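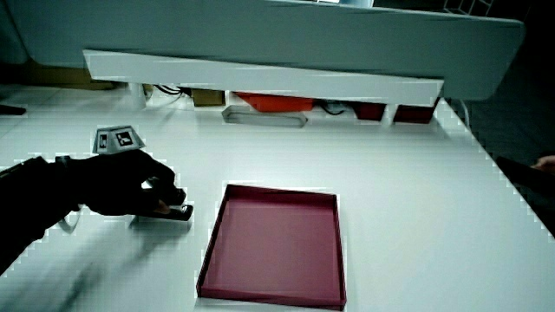

From: Ngaio Lowther
To: middle-years list
Subject: Re: student-led conferences, is it worth the pain

Siham, sorry, meant to answer last night and fell asleep on the couch with the laptop. Replying in between things so this'll be bitty. Got yard duty at recess and then a double.

Siham Ramadan wrote:

> Hi all,
>
> We are being asked to move from ordinary parent-teacher interviews to
> student-led conferences for the middle years, starting in June. I have
> never run one. My principal saw it at another school and loved it.
>
> Questions for anyone who has done it:
>
> How long does each family get? Do you have several families in the
> room at once? What do the students bring with them? And what happens
> with the parents who want to talk to the teacher alone, as I know
> ours will?
>
> Also we have a fair few families where the student will be
> interpreting for the parents. I am uneasy about that and would like
> to hear how others handle it.
>
> Thanks in advance,
> Siham

OK. We've done it at Skandumholm for a few years now, whole school, 800 kids, so I've got opinions. Last round we had 684 bookings which the office were thrilled with. Old-style interviews never got near that. I'd put most of it down to kids nagging their parents to come as they had to present either way (if no family shows up they present to a staff member, more on that further down).

Is it worth the pain – yes, for 7 and 8. I'm less sold on it for 9. Tarek Lamrani is on this list and will disagree with me, go for it Tarek.

> How long does each family get?

Twenty minutes on paper. Fifteen talking, five for finding the chairs and a little brother's jumper. We tried quarter hours the first time and it was horrible, everybody running late by dinner time and the last families stuck in the corridor till nearly nine. Don't do that. If your principal says you can squeeze it into ten, get them to sit through one with their own kid.

Bookings all go through Priment. It's fine. Two things to watch. It lets a family book siblings into the same slot without warning you, so turn on the clash setting, it's under Events and then Advanced and off by default for some reason. And it sends the reminder in English only unless someone loads the translated one by hand. I forgot last year, got an earful from Khadija in the office, quite rightly. 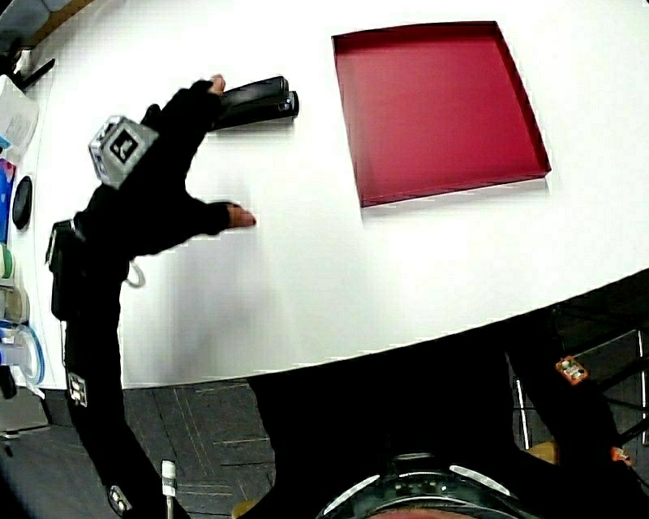
> Do you have several families in the room at once?

Yes. Home group teacher plus however many tables fit without people overhearing each other's maths marks. We use the Hegazy Centre (our hall, badly heated) and the home groups each take a patch. Teachers float. You sit down with each family for a few minutes in the middle, and you keep your mouth shut more than you'd like to. That's the hard bit. I've watched very good teachers take over in the first thirty seconds and the kid just slides down in the seat and that's it, you've got an ordinary interview with a spectator.

What worked for us was telling staff they can ask the kid a question but not answer a parent's question until the kid's had a go at it. Written on the card on every table. Sounds a bit fussy. Helps a lot.

Put the noisy home groups near the doors, btw.

> What do the students bring with them?

A folder. We used to let them pick anything and you'd get eleven posters and no writing. Now it's 4 pieces:

one they're happy with
one that went badly, with what they'd change
one from a subject they don't like
one of their choice, can be a photo or a recording or whatever

Plus a written reflection, 100 words max. The limit was Ylva Skjelbred's idea, she teaches our 8s, and it was a good one. Before that the keen kids wrote three pages and read the lot out loud in a monotone while Dad looked at the clock. And the kids who hate writing wrote nothing. A hundred words they can nearly all manage and it forces the keen ones to pick.

The "went badly" one is the piece parents remember. Had a dad a couple of years back who'd come in ready for a blue about a science mark and his daughter just walked him through what she'd stuffed up, very calm, and he more or less deflated. I hardly said a word.

Folders themselves, we buy Jomico ones, the plain cardboard. The plastic ones split down the spine by term 3 and kids lose half the contents on the bus. If you've got a locker bay keep the folders at school till the night.
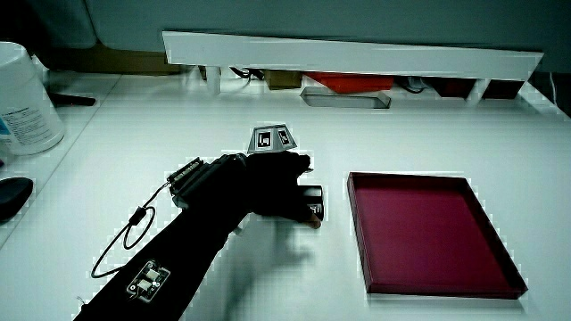 Black glove, small dark object, white table.

Practice. Please don't skip this, it's where most of the value is if you ask me. We give it three lessons. First one they choose the pieces, second one they write the reflection, third one they present to a partner from a different home group. Different home group matters, with their mates it turns into a comedy routine. The partner fills in a slip – one thing that was clear, one question they'd ask if they were the parent. I've got the slip as a Word doc, will send to anyone who wants it, just email me off list as attachments bounce here.

Sentence starters on the table card for kids who freeze:

"I chose this one to show you..."
"I found this hard and what I did was..."
"Next term I want to..."
"Do you have a question about it?"

That last one gets parents talking. Some of them sit there like they're at the dentist otherwise.

> And what happens with the parents who want to talk to the teacher alone

They get to. Don't fight it. We have a follow-up sheet by the door, they put their name and a number on it and the home group teacher rings in the next fortnight. Or they can book a phone call in Priment, same event, second tab. Most of them once they've sat through the conference don't bother. But if you don't offer it you'll have a queue of people with their coats on trying to grab you, and you can't do that properly with tables of other families sitting there.

And if there's something serious, you ring before the night. No parent should be finding out at a table in the hall that their kid's failing English. We got that wrong once. Once was plenty.

> Also we have a fair few families where the student will be
> interpreting for the parents.

Yeah this is a real one and I'm glad you brought it up. Where we've landed – the student presents in whichever language they want. If that's the home language then great, some of the best ones I've sat in on I couldn't follow a word and didn't need to, you can see perfectly well when a grandmother's proud. So the presenting isn't the issue. It's the teacher's few minutes in the middle, and anything about behaviour or support or money. For those we book proper interpreters and the kid doesn't do it. Khadija El-Sayed looks after our bookings for that and she says get in early, six weeks if you can, everyone else's school has its nights at the same time of year. Phone interpreting does as a backup but the hall's too loud for it, so set aside an office.

Also tell families in writing, in their language, that an interpreter is free and that the child isn't expected to do it. Some didn't know, kept bringing the older cousin.
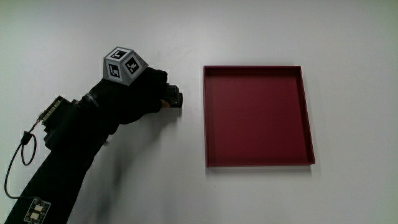

Gloved hand, palm side down, above the table.

Things you didn't ask:

Kids whose family can't come. We used to just let it slide and they noticed. Now every one of them presents to an adult at school in the same week, they pick who. The librarian gets asked a lot. The groundsman did a few last year and took it very seriously, asked better questions than me. Video call's fine too for parents on shift or away, just test the wifi in the hall first. Ours drops out near the stage.

Separated parents. Offer two slots, no questions asked. Kid does it twice. They mostly say the second one goes better.

Kids with anxiety, let them record it at home and play it on the night. Or do it with you in a quiet room the day before. Work it out with them well ahead, not at the table.

Younger siblings. Box of textas and paper in the corner. Sorted.

Feed the staff. I mean it. Soup and decent bread at half five or you'll have people snapping at each other by seven.

Reports. Do them after, if you've any say in it. We have the conferences first and then reports go home and there's far fewer angry emails as the parents have already heard it from the kid. When we had it the other way round everyone turned up wanting to argue about the grades and the folder never got opend.

Year 9, breifly. They can do it, but they find it babyish if it's the same folder they did in 7. Ylva's been talking about a version where they put up a plan for the next two years and the family asks questions. Haven't run it yet. If anyone has, could you post how it went? Particularly how you got subject teachers to turn up for it.

Oh and your principal. Ask for the practice lessons to be on the calendar before you say yes. If it's squeezed in on top you'll get two periods pinched for swimming or whatever and then the night's a mess and it'll be your mess.

Right that's the bell. Yell if any of that doesn't make sense, I'm usually on after 8 at night. Happy to do a phone call too.

Ngaio

Ngaio Lowther
Middle Years, Skandumholm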